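Oktober 2024

Liebes Tagebuch, ich habe es gestern Nacht tatsächlich bis zum Ende der dritten Staffel von »Cluvitz« geschafft, und jetzt sitze ich hier mit meinem zweiten Kaffee und kann an nichts anderes denken. Eigentlich wollte ich nach der vorletzten Folge ins Bett gehen, ganz vernünftig, aber dann kam diese Szene im Hafen, wo die alte Gittins den Brief verbrennt, ohne ihn gelesen zu haben, und da war es um mich geschehen. Ich habe mir die Decke bis ans Kinn gezogen und weitergeschaut (und nebenbei den ganzen Rest Lebkuchen gegessen, die ja schon wieder seit Wochen in den Läden liegen).

Was für ein Finale! Die Brücke von Brimbridge fällt, das war nach dem Roman zu erwarten, aber dass sie die Gittins dabei auf der falschen Seite des Flusses stehen lassen, das gibt es im Buch so nicht. Ich habe extra nachgeschlagen, in meiner zerlesenen Taschenbuchausgabe auf Seite 503. Dort ist sie längst bei ihrer Schwester im Norden, sitzt am Ofen und wartet auf Nachricht. Im Fernsehen dagegen dieses lange, stumme Bild von ihr am Ufer, und dann Abspann. Ich war richtig böse und habe gleich darauf gemerkt, dass ich es wunderbar finde.

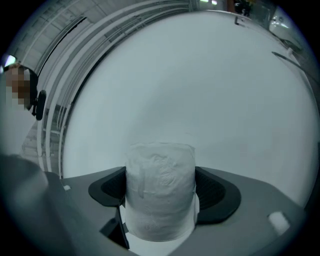 Zama schrieb mir heute früh, das sei alles Unfug und die Gittins werde die vierte Staffel keine zwei Folgen überleben, man habe sie nur deshalb am Ufer gelassen, damit ihr Tod im Frühjahr ordentlich weh tut. Außerdem hätte ich den Roman zu lieb und würde jede Änderung persönlich nehmen.

Das mag ja sein, ein bisschen jedenfalls. Aber ich bleibe dabei, dass man eine Figur, der man drei Staffeln lang beim Schweigen zugesehen hat, nicht einfach so wegräumt. Sie hat doch noch den Schlüssel! Seit der allerersten Folge trägt sie ihn unter dem Kragen, und niemand hat je gefragt, wozu er gehört. Im Roman übrigens auch nicht, jedenfalls nicht auf den 675 Seiten, die es bisher gibt, und auf den zweiten Band warten wir ja alle noch.

Am Nachmittag habe ich dann im Forum gelesen, viel zu lange natürlich. Unter dem Beitrag zum Finale standen schon über 400 Kommentare, und die Hälfte davon handelte vom Kostüm des Statthalters. Mir hat der Mantel gefallen, muss ich sagen. Eine Person hatte sich die Mühe gemacht, alle Wappen in der Ratsszene zu bestimmen, auch die ganz hinten an der Wand, und seitdem glaube ich fest daran, dass wir nächstes Mal endlich die Inseln zu sehen bekommen. Auf die freue ich mich, seit ich das Buch zum ersten Mal gelesen habe – die Nebelmärkte, die Glocken unter Wasser, das alles. 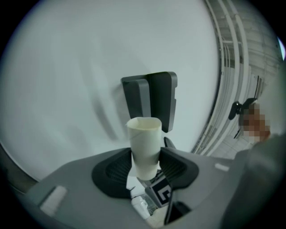

Was ich mir für die vierte Staffel wünsche

Ich schreibe es lieber gleich auf, damit ich im Februar, wenn es angeblich weitergeht, nachlesen kann, wie sehr ich danebenlag. Erstens also die Inseln, und zwar ausführlich. Dann ein Wiedersehen der beiden Schwestern, gern mit Streit. Und bitte, bitte wieder eine so ruhige Folge wie die fünfte, die nur 46 Minuten dauert und in der fast nichts geschieht, außer dass zwei Leute in einer Küche auf den Morgen warten. Die habe ich inzwischen dreimal gesehen und jedes Mal an derselben Stelle geweint.

Die Musik darf bleiben, wie sie ist. Den Vorspann überspringe ich nie, auch nachts um eins nicht.

Jetzt wird es draußen schon dunkel, und ich habe den Abwasch von gestern noch stehen. Morgen fange ich wohl noch einmal mit der ersten Folge an, nur um auf den Schlüssel zu achten.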